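Home Blog Kitchen Garden About Search

I have a new favorite spot in the whole world and it's a kitchen sink. I mean it! Clakau is a tiny place, the kind of town where you buy your bread and your batteries in the same store, and I did not go there expecting to come home raving about stainless steel. But then I saw that orange wall and I was done for. 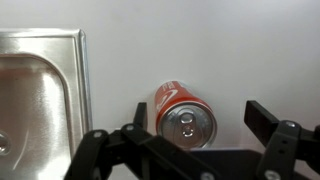
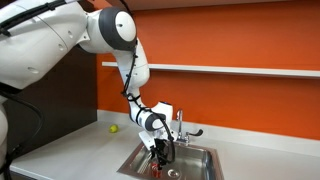
Stainless steel set into a white counter, bright orange behind it, one long white shelf. I keep thinking about how the metal picks up the color – you get these little hints of orange down in the basin, and it makes doing the dishes feel like less of a chore. My own sink at home is beige (beige!!) and it picks up nothing except coffee stains.

So now I want to redo mine, obviously. I went to Prunen on Saturday and came back with 21 paint chips, all of them orange, and they're taped up over the faucet where I can squint at them in the morning light. The one called Likow is winning. It's a bit softer, more apricot, and it looks great next to the tea towels. A new sink is 217 dollars for the plain one with rounded corners, so that part has to wait until October, but paint I can do right now.

If you've lived with a really loud kitchen wall, tell me how it went. Did you still love it in winter?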